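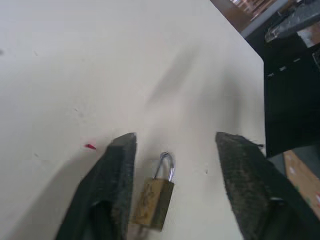

How often should you oil a small padlock that lives outdoors?

Twice a year is enough for most places, once in spring and once before the first frost. If you live near the sea, do it every second month.

I learned this from my neighbor Arvo Lahtinen, who had a bicycle repair shop for many years and still gets locks brought to his door. I write down his method with my own small changes. I use it for the padlocks on our shed, the mailbox and the boat chain.

What you need

Dry graphite powder or a lock spray with PTFE
A soft toothbrush
A cotton cloth
A little dish soap and warm water
The key, and the spare key also

Please do not use cooking oil. It smells fine for one week and then it becomes sticky, and the dust stays in it. My cousin Hilkka did so with the cellar lock and we had to cut it open in December.

Step 1. Open the lock and brush it

Open the padlock and turn the shackle to the side. Brush the two holes where the shackle goes in, and brush the keyhole with short movements. Hold the lock with the keyhole down, so the dirt falls out and does not go deeper.

Step 2. Wash the outside

Wipe the body with a cloth and soapy water. The cloth should be damp only. Brass gets dark with time and this does no harm to the inside, so polishing is a question of taste. I do not polish mine.

Step 3. Let it dry

Leave the lock open in a warm room for 60 minutes. I put it on the window shelf above the radiator. If it was very wet, leave it until the next morning.
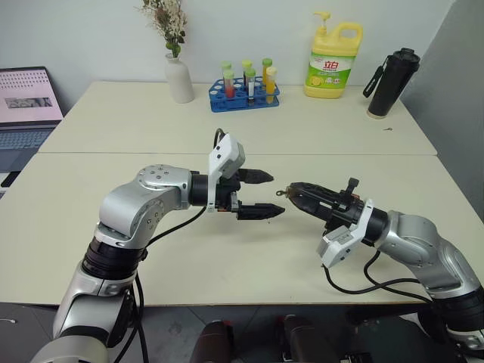

When the lock is dry, you can start with the lubricant. Choose one kind and stay with it for the whole life of the lock. Graphite and spray together make a gray paste, and this paste is very difficult to get out again.

Step 4. Lubricate

With graphite, give one small puff in the keyhole. With spray, press for one second. Put also a little on both ends of the shackle. Then push the key in and out ten times without turning, and wipe it after each time. At first the key comes out black, later it is almost clean.

Step 5. Turn and test

Turn the key slowly, close the lock and open it again five times. Do the same with the spare key. If only the spare turns well, your daily key is worn, and a new one should be cut from the spare.

If the lock is frozen

Warm the key in your hand or in a pocket and try again with patience. Hot water helps for a moment, but it freezes later inside the lock. When the ice is gone, take the lock indoors and begin from Step 1.

I do all our locks on the same Saturday in fall, when the boat comes up, and I write the month on a piece of tape inside the shed door.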